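23 May 2024
Bread bench, roll trials

Good day on the rolls! Writing this up while the flour is still on my sleeves, because last time I left it overnight and forgot which tray was which.

Two doughs today. The first is the Hilov flour on its own, the second is Hilov with a scoop of the Naidoo starter stirred in right at the end. Same water, same salt, same tired old Bevstead oven. I weighed out 1,087 g of flour for the plain dough and 874 g for the starter dough (that was the end of the bag, so somebody please order more before we try this again).

The plain dough was lovely to handle. Smooth, a bit bouncy, let me shape it without sticking to everything. The starter dough was a mess for the first half hour and then pulled itself together beautifully after the second fold. I nearly gave up on it and I'm so glad I didn't. Keabetswe Xaba thinks I should fold it a third time. Worth a go, and it costs us nothing but a few minutes.

Dusting: went heavier than usual, through the fine sieve, just before the oven. I love what this does to the top. The pale flour against the baked crust looks far better than the shiny egg wash we used in December, and it's less fuss too.

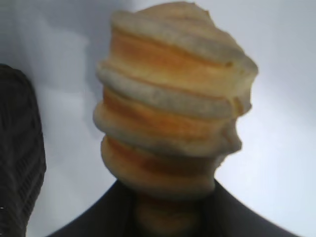 Roll, floury on top, golden-brown crust.

Taste notes, plain dough: thin crust, soft middle, a little sweet. Very good with just butter. Starter dough: more chew, more smell, slightly sour at the back. I ate two and would happily have had another.

Still to sort out:
Bottoms on the back row of the Skareck tray came out darker than the front. Turn the tray halfway next time.
Write the proofing time on the tape, not on my hand.
Try the third fold.
Keep one roll of each in a paper bag and cut them tomorrow to see how they hold up. Bags are on the shelf over the scale, please don't eat them!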